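살림 모임 소식지, 봄맞이 꼭지

서랍 하나를 비우는 데 한 계절이 걸려도 괜찮습니다

지난번 소식지가 나간 뒤로 답장을 꽤 많이 받았습니다. 겨울옷 넣는 이야기를 썼는데 정작 답장에는 옷 이야기보다 서랍 이야기가 더 많더군요. 화장대 맨 위 서랍, 현관 신발장 옆 작은 서랍, 침대 머리맡 협탁의 얕은 서랍까지, 집집마다 잡다한 물건이 모여드는 자리가 하나씩은 있는 모양입니다. 저희 집은 협탁입니다. 손수건 밑에 머리끈이 있고 머리끈 밑에 언제 적 것인지 모를 약 봉투가 있고, 그 밑으로 목걸이 두어 개가 서로 꼬여서 누워 있습니다. 꼬인 목걸이를 풀어야지 풀어야지 하면서 해를 넘긴 분이 저만은 아니겠지요.

그래서 이번 호에서는 몸에 걸거나 가방에 다는 자잘한 것들, 그러니까 팔찌며 열쇠고리며 브로치며 한 짝만 남은 귀걸이 같은 것들을 어떻게 돌보고 어떻게 떠나보내면 좋을지 천천히 적어 보려고 합니다. 값나가는 보석 이야기는 아닙니다. 그런 건 금은방에 가져가시는 게 제일입니다. 제가 말씀드리고 싶은 건 여행지 가게에서 산 것, 조카가 학교에서 만들어 온 것, 단체로 맞췄다가 한 번도 안 단 것, 그런 물건들입니다.

저는 스무 살 무렵에 버스 터미널 매점에서 3000원을 주고 산 열쇠고리를 아직 가지고 있습니다. 칠이 거의 다 벗겨졌고 고리도 한 번 갈았는데, 이상하게도 그보다 훨씬 비싸게 주고 산 것들은 다 어디로 갔는지 모르겠고 이것만 남았습니다. 이사를 몇 번이나 했는데도 늘 주머니에서 나오거나 가방 바닥에서 나오거나 했지요. 물건하고도 인연이 있다는 어른들 말씀을 예전에는 흘려들었는데 요즘은 고개를 끄덕이게 됩니다.

먼저 어디에 펼칠 것인가부터 말씀드리겠습니다. 저는 침대 위를 좋아합니다. 식탁은 딱딱해서 구슬이 튀고, 바닥은 오래 앉아 있으면 허리가 아프거든요. 낮에 이불을 반듯하게 펴 놓고 그 위에 무늬 없는 수건을 한 장 깔면 작은 것도 잘 보이고 굴러가지도 않습니다. 다만 침대에서 하실 때는 그날 안에 끝낼 만큼만 꺼내셔야 합니다. 욕심을 내서 서랍을 통째로 엎었다가 밤이 되어 도로 쓸어 담은 적이 저는 한두 번이 아닙니다. 그러면 먼저보다 더 엉킵니다.

꺼낸 다음에는 재질끼리 나눕니다. 나무는 나무끼리, 쇠붙이는 쇠붙이끼리, 실이나 천으로 된 것은 또 따로요. 종류별로, 그러니까 팔찌는 팔찌끼리 모으고 싶은 마음이 드실 텐데 그건 나중에 하셔도 됩니다. 손질하는 방법이 재질마다 달라서 이렇게 나눠 놓으면 일이 한결 수월합니다.
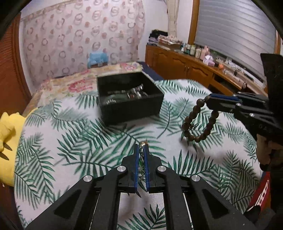

나무 구슬 팔찌에 때가 탔을 때 물에 담가 씻어도 되나요?

물에 담그는 것은 피하시는 편이 좋습니다. 나무가 물을 먹으면 불었다가 마르면서 갈라지기도 하고, 속에 꿰인 고무줄도 빨리 삭습니다. 부드러운 천을 물에 적셔 아주 꼭 짠 다음 구슬을 하나씩 굴려 가며 닦고, 곧바로 마른 천으로 한 번 더 닦아서 그늘에 하루쯤 두세요. 칠이 없는 나무라면 다 마른 뒤에 식물성 기름을 면봉 끝에 조금만 묻혀 발라 주면 윤기가 살아납니다. 많이 바르면 끈적거려서 먼지가 더 붙습니다.

이 질문은 모임에서도 자주 나오고 편지로도 여러 번 받았습니다. 특히 여름에 차고 다니던 것을 그대로 넣어 두었다가 봄에 꺼내 보니 거뭇거뭇하더라는 말씀이 많았어요. 땀이 배면 나무 색이 짙어지는데, 그건 때라기보다 손때에 가까워서 다 지우려고 애쓰지 않으셔도 됩니다. 저는 오히려 그 색이 좋더라고요. 안쪽만 유난히 반들반들해진 것을 보면 오래 차고 다녔구나 싶어서 흐뭇합니다.

쇠붙이는 조금 더 까다롭습니다. 도금한 장식은 세게 문지르면 도금까지 벗겨지니 안경 닦는 천으로 살살 닦는 정도에서 그치세요. 인터넷에 치약으로 닦으라는 말이 돌아다니던데, 치약에는 연마제가 든 것이 많아서 얇은 도금에는 권하고 싶지 않습니다. 제가 해 보고 후회했습니다. 노란빛이 돌던 작은 종 모양 장식이 하루 저녁 사이에 얼룩덜룩해져서 한참을 들여다보았지요. 고리가 헐거워진 것은 집게 펜치 두 개로 양쪽을 잡고 앞뒤로 어긋나게 비틀었다가 되돌리면 됩니다. 좌우로 벌리면 동그란 모양이 망가져서 다시 맞물리지 않습니다.

엉킨 줄은 서두르지 않는 것이 제일 큰 비결입니다. 평평한 곳에 놓고 바늘 두 개를 매듭 한가운데에 넣어 조금씩 벌려 주세요. 베이비파우더를 살짝 뿌리면 줄끼리 잘 미끄러지는데, 푼 다음에는 꼭 털어 내셔야 합니다. 라디오를 틀어 놓고 하시면 시간이 금방 갑니다. 저는 지난주에 한 시간 넘게 매달려 하나를 풀고는 어찌나 기분이 좋던지 그날 저녁은 국수를 삶아 먹었습니다.

고무줄이 늘어난 팔찌는 버리지 마시고 줄만 갈아 보세요. 줄을 자르기 전에 구슬 순서를 수첩에 적어 두시면 좋고, 그릇 하나를 밑에 받쳐 놓고 자르시면 더 좋습니다. 새 고무줄은 쓰기 전에 양손으로 몇 번 당겨서 미리 늘여 두세요. 그래야 차고 다니는 동안 덜 헐거워집니다. 매듭은 두 번 감아 묶고 구슬 구멍 속으로 밀어 넣으면 눈에 띄지 않습니다. 매듭에 접착제를 바르실 때는 이쑤시개 끝으로 찍어서 한 방울도 안 되게 바르시고, 마를 때까지 참고 기다리셔야 합니다.

이제 보관 이야기입니다. 예쁜 보석함이 있으면 좋겠지만 저는 달걀 담는 종이판을 제일 오래 썼습니다. 칸이 나뉘어 있고 폭신하고, 더러워지면 새것으로 바꾸면 그만이니까요. 은으로 된 것은 작은 지퍼백에 하나씩 넣어 공기를 빼 두시고, 나무로 된 것은 반대로 숨을 좀 쉬게 해 주세요. 욕실 선반은 어느 쪽에도 좋지 않습니다. 창가도 색이 바래서 권하지 않습니다. 자주 쓰는 것은 현관 가까이 접시 하나를 두고 거기에 놓는 습관을 들이면 아침에 찾느라 허둥대는 일이 줄어듭니다. 이 접시가 또 하나의 잡동사니 서랍이 되지 않게 하려면 접시가 작아야 합니다. 손바닥만 한 것이면 충분해요.

떠나보내는 일은 저도 여전히 서툽니다. 선물로 받은 것은 더 그렇고요. 쓰지도 않으면서 준 사람 얼굴이 떠올라 도로 넣어 두게 되지요. 그럴 때 저는 봉투를 하나 만들어서 앞에 '가을에 다시 볼 것'이라고 적고 따로 둡니다. 11월에 열어 보았을 때 그 안에 무엇이 들었는지 하나도 생각나지 않았다면 그때는 보낼 수 있겠다고 마음먹습니다. 그래도 못 보내는 것이 꼭 몇 개는 나오는데, 그런 것은 그냥 가지고 삽니다. 다 비우는 것이 목적은 아니니까요.

한 짝 남은 귀걸이는 코르크판에 꽂는 압정 대신 쓰면 제법 귀엽습니다. 끊어진 목걸이 끝에 달린 장식은 지퍼 손잡이에 달아 보세요. 겨울 점퍼 지퍼가 작아서 장갑 낀 손에 잘 안 잡힐 때 아주 요긴합니다. 열쇠고리 장식도 마찬가지라서, 저는 우산마다 하나씩 달아 두었습니다. 식당 우산꽂이에서 제 우산을 금방 찾을 수 있답니다. 구슬만 남은 것은 빈 잼 병에 모아 두었다가 아이들 오는 날 꺼내 주면 반나절은 조용하고요. 다만 아주 어린 아이가 있는 집에서는 삼킬 수 있으니 손이 닿지 않는 높은 곳에 두셔야 합니다.

저희 모임에서도 봄을 맞아 나눔 상자를 엽니다. 장소는 늘 모이는 코잔(Kozan) 찻집 2층이고, 안 쓰는 장신구와 구슬, 단추, 고리 같은 부속을 받습니다. 값을 매기지 않고 필요한 분이 가져가시면 됩니다. 가져오실 때는 날카로운 핀이 달린 것만 종이에 싸 주세요. 핀에 찔리면 꽤 아픕니다. 지난해에는 단추가 얼마나 많이 들어왔는지 큰 유리병에 다 들어가지 않아서 냄비까지 빌려다 썼습니다. 올해도 단추 환영합니다.

같은 자리에서 줄 갈기 교실도 조그맣게 엽니다. 고무줄과 바늘은 모임에서 준비하고, 자리는 한 번에 최대 70분까지 모실 수 있다고 찻집에서 일러 주셨는데 그렇게까지 북적이면 차 마실 자리가 없을 것 같으니 미리 엽서나 전화로 알려 주시면 고맙겠습니다. 돋보기를 쓰시는 분은 꼭 챙겨 오세요. 저도 요즘은 바늘귀 앞에서 겸손해집니다.

그리고 지난 호에 실었던 옷장 방향제 만드는 법에서 말린 귤껍질을 얼마나 말려야 하는지 물어보신 분이 계셨습니다. 손으로 꺾었을 때 딱 소리가 나면 다 된 것입니다. 휘어지면 아직 멀었으니 며칠 더 두세요. 다음 호에는 봄나물 데쳐서 얼려 두는 이야기를 쓰려고 하니, 댁에서 하시는 방법이 있으면 짧게라도 적어 보내 주세요. 쑥은 특히 집집마다 방법이 달라서 여러분 말씀을 많이 듣고 싶습니다.

2023년 4월 5일
살림 모임 소식지 엮은이 드림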